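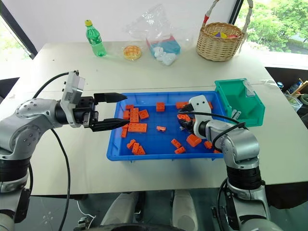

Page last changed: July

Sorting the orange bricks

I keep building bricks by colour first and by shape second. Most guides do it the other way round, and for a mixed collection of many colours they are probably right. Mine came as job lots, and the orange was by far the largest share: 1376 pieces by the seller's count, which I have not checked.

The working tray is shallow and blue. I tried a white one from Flurano before it and went back. Orange on blue is easy to read, even late in the afternoon when the light from the windows gets low. The rim stops pieces rolling onto the table, and the sides are low enough to reach over without bending the wrist.

Only a small batch goes in at a time. If the bricks lie on top of each other, the small ones end up underneath and get sorted last or not at all. In one layer, with some floor showing between them, the shapes separate by eye.

Order of work

1. Tip in a batch and spread it flat. Turn nothing over yet.

2. Take out the long studded blocks. They take up the most floor and are hard to confuse with anything else.

3. Take out the sloped pieces. I have few of them and they go in a Noiphan drawer, 9 cm wide, with the other odd shapes.

4. Separate plates from full-height blocks. Seen from directly above, the two look alike when the stud pattern matches. Look from the side, or pick one up.

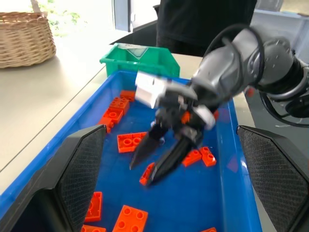
5. Pull the two-by-two blocks. These are the ones I run out of, so they get the deepest drawer, a Trilemura insert of 15 cm.

6. Whatever remains is small or doubtful. Anything with a mark on it is set aside for cleaning on Friday. Anything that is not orange goes back in the mixed box.

A batch takes me 11 minutes. The Trodent labels on the drawer fronts have started to lift at the corners and will need replacing before I start on the grey.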